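Wakana Arai called me at six in the morning to say her show was short one photograph, and did I still have the one of her uncle Minoru asleep in the theater seats? I did. I'd printed it in January, 58 inches wide, and then slid it behind my refrigerator so I wouldn't have to look at it!

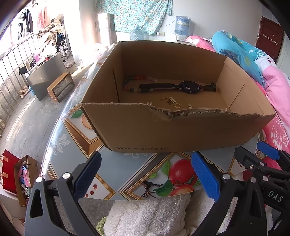

Beads and a watch, in the box.

So I dragged the thing down to Skullard on the bus – two buses, really – and the guy at the gallery door, Aminu, held it up to the light for a long while. "He's not asleep," he said. "He's posing." I told him I'd been there, I'd heard the snoring. Then Wakana came over with her coffee and started laughing so hard she had to sit down on the floor.

They hung it by the restrooms and put $455 on it. Minoru bought it himself.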